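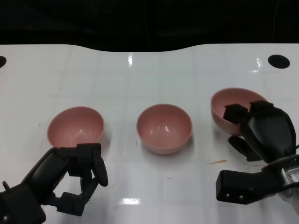
Why do we say that some things are the same color when they are not quite the same?

We use one color word for a whole family of shades. The word "pink" covers rose, salmon and many other shades, so two things can both be pink and still look a little different.

Home | Topics | Light and Color | For Teachers
Reading time: 2 minutes

What color is

Sunlight looks white, but it is a mixture of many colors. A raindrop can spread the mixture out, and then we see a rainbow. When sunlight falls on a ripe tomato, the skin of the tomato takes in most of the light and sends back mainly the red part. That red light enters your eye, and your brain tells you that the tomato is red.

At the back of each eye is a thin layer called the retina. It holds tiny cells named cones. Most people have three kinds of cones, and each kind responds best to a different part of the light. The brain compares the signals from all three. In very dim light the cones do little work, and this is why a garden looks gray at night.

Where pink comes from

There is no pink band in a rainbow. Pink is what we see when red light is mixed with a good deal of white light. Painters make it by adding white paint to red paint. A little yellow in the mixture gives salmon. A little gray gives dusty rose.

Names for colors

Languages do not all divide colors in the same way. Russian has separate everyday words for light blue and dark blue. In English, the color orange was named after the fruit. Before that word came into use, people often called the color "yellow-red."

The sorting activity

Each September, the Rildale Children's Museum invites classes to sort paint cards into color families. The activity was designed by Elie Karaki and Majdi Awad of the museum's education department. Pupils often disagree about the cards that lie between blue and green — there is no single correct answer for these.

To try it at home, collect scraps of colored paper and sort them beside a window. Write down your groups. Sort the same scraps again in the evening under a lamp, then compare the two lists. Some scraps may have moved to a new group.

Page reviewed Mar 18, 2025
1693 views | 2 comments | Share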